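From: Clamex list member
To: choral-and-crossover list
Date: 01/02/2020
Subject: Re: [crossover] Flonder reissue, worth it or not?

> I keep seeing the new Flonder set in the shop and picking it up and
> putting it down again. I have the old single disc and I like it fine.
> Is there enough on the reissue to justify buying it twice? And did
> they do anything about the sound? Mine has always been a bit woolly
> in the low voices, especially in the slow numbers, and I could never
> tell if it was the recording or my speakers.
>
> Also, has anyone heard the Quintanilla disc all the way through? The
> samples sounded lovely but samples always do.

OK, I'll bite, because I did buy it twice (three times if you count the cassette, which is in a box somewhere with the rest of my cassettes). I've had the reissue on pretty much every evening this week, so my family is very tired of it and you all get to hear my thoughts instead.

Sound first. It's not your speakers! I had the exact same problem with the old disc, on two different stereos and in the car. The basses just sort of hummed along under everything like a refrigerator. On the new one you can hear words down there. Track 3 is the place to check, the slow one with the drone and the two cellos. About a minute in, the low voices come in on that rising figure, and on my old copy I honest to goodness never noticed they were singing a separate line from the tenors. I thought it was one part. I went back and played the old one right after to make sure I wasn't kidding myself, and nope, mush.

The flip side is that the top end is brighter, and I don't love that everywhere. The hand percussion got pushed forward on the fast numbers, and there's a shaker on the second track that now sits right between your eyes. If you listen on headphones you may want to turn it down a notch. My husband says he can't tell any difference at all and would I please play something else.

As for what's extra: you get the original album in its original order (thank you, whoever decided that), and then a second disc with 7 bonus tracks. Four of those are alternate mixes, and I'd call them for completists only. One is just the single edit with a longer fade. The other three are what you'd be paying for. There's a version of the lullaby with only women's voices and harp, no drums, no synth pad, and it is so pretty I had to sit down. There's a live take of the opener from a radio concert that runs way too fast and nearly falls apart at the key change, and I adore it, you can hear the soprano soloist grinning. And there's one tune that never came out before, a kind of a sea song with a whistle part. Not a masterpiece. I've been humming it since Tuesday though.

The booklet is a letdown. They dropped the lyrics! The old booklet had all the made-up syllables printed out so you could sing along, and I did, badly, for years. The new one has a long essay about the label and a lot of photos of mixing desks. So hang on to your old copy for that reason if no other. 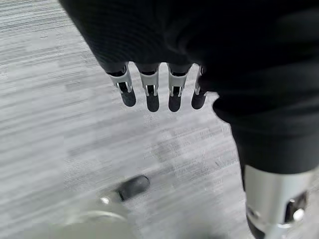 Black hand, four fingers pointing down, silver joints, striped carpet.

Now, Quintanilla. Yes, all the way through, more than once, and I'd say the samples are fair. It's closer to the Latin side of things than anything else we usually talk about on here. Guitars, a small brass section, and a choir that mostly stays behind the solo voice until the last third of the record. There's a bolero around the middle where the piano player gets a whole chorus alone and just noodles, very late-night, very relaxed, and then the trumpets come back in with mutes and it's like somebody opened a window. I played that one for my sister over the phone, which is a terrible way to listen to music, and she bought it the next day.

It's too long, I'll say that. Thirteen songs, and I think it would be a better record if they'd stopped at ten. The last stretch has two big swelling ballads back to back in what sounds to me like the same key, and by the second one I'm usually in the kitchen. But the closer is just voices and claps and it wakes everything up again. Don't bail before you get there.

Whoever asked a while back about Andasa (I can't find the post now, the archive search is being weird for me again): it finally came in the mail. I've only been through it twice so I don't want to say too much. First impression is that the arrangements are gorgeous and the singing is a little bit careful. Everyone is so in tune and so together that I kept waiting for somebody to let loose. The fourth song comes closest, the one with the hand drums and the call and response, and it builds for a good long while before the full choir piles in. I'd play that one for anybody. The rest I need to live with. I didn't care for the Flonder album at first either, and look at me now.

One question of my own while I'm here. Does anybody have the sheet music for the Flonder opener, the four-part version? My choir does a summer program in June and our director is open to one "fun" piece. I found a two-part school arrangement, but it leaves out the alto line, and I'm an alto, so you can guess how I feel about that. I don't need the percussion parts, we've got a guy with a cajon who makes it up as he goes. If it's out of print I'd be happy just to know who published it so I can pester them directly.

So, short answer to the original question: if you love the slow tracks, get it. If you mostly play the fast ones in the car, your old disc is fine, and you could put the money toward the Quintanilla. And if you see the reissue used, check that both discs are in there. I saw one at the secondhand place last weekend with disc one missing and a totally different band's CD in the slot.

Going to go put the lullaby on again before everybody gets home.

--
To change to digest mode or leave the list, use the link in your welcome message.
Please trim your quotes!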